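What I learned from a month of reading the electric meter

Jan 18, 2021

The December bill came to 183 dollars, and the one before it was a good deal less. We had not bought anything new. I called Provgate, the utility, and the woman on the line was polite and told me the reading was an actual reading, no estimate involved. So I decided to read the meter myself for a while.

Our meter is on the north wall behind the trash bins. It is the digital kind that cycles through three screens, and only one of them is the number you want. I wrote it down every morning before work and every night before bed in the back of an old planner. The first few days told me nothing. I forgot one evening and read the wrong screen on another.

After that a pattern showed up. We were using nearly as much power overnight as in the afternoon. The lights were off and the oven was off, and the heat in this house is gas. The blower on the furnace takes some electricity, but it takes it in the daytime too.

I went down to the breaker box after dinner and turned the circuits off one at a time, with my husband outside in a coat calling out what the meter was doing. The labels on our box are wrong in at least two places. The one marked "porch" runs the upstairs bathroom. I have since relabeled them with masking tape and a marker, and if you do nothing else with this post I would suggest doing that.

The biggest user turned out to be a heat cable in the crawl space. The previous owners put it on the water pipe years ago, and it is supposed to come on only when the pipe gets close to freezing. The thermostat on it had failed and it was running all the time. A new one from Drastley cost 18 dollars, and I put it in myself lying on a piece of cardboard.

The second thing was the old freezer in the garage. I had a plug-in watt meter on loan from the library on Akinola Street (they lend tools as well as books, and there is a short waiting list). The freezer was pulling 255 watts whenever the compressor ran, and the compressor hardly ever stopped. The door gasket had a split in it near the hinge. I have ordered a gasket, and in the meantime we moved the food to the kitchen and turned the thing off.

The rest was small stuff, chargers and power strips and so on.

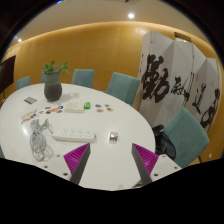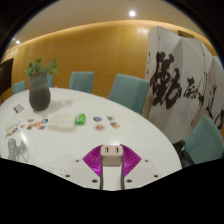

I expected the small stuff to matter more than it did. There is a lot of advice out there about unplugging every charger when you leave the room, and I followed it for a week. The change on the meter was too small for me to separate from ordinary use. The cable box was worse than all the phone chargers together – it was warm to the touch even when it had been off all night. That one now gets switched off at bedtime.

My neighbor Tineke Lambrechts has been keeping the same kind of notes since she moved in, and she lent me her notebook to compare. Her house is the same floor plan as ours, with electric baseboard in the back bedroom. She reads hers once a week, always at 8 in the morning. I think that is the better way to do it. Twice a day was useful for finding the problem, but I would not want to keep it up.

I looked at the whole-house monitors too, the ones that clamp on inside the panel. Presside makes one that had decent reviews. I may still get one, but I would want an electrician to install it, and by then the savings for the first year are mostly gone.

The overnight number is now less than half of what it was. I have not seen a full bill with the new thermostat in place. The billing period closes near the end of January, and I will post the figure when it comes. The gasket is still on back order.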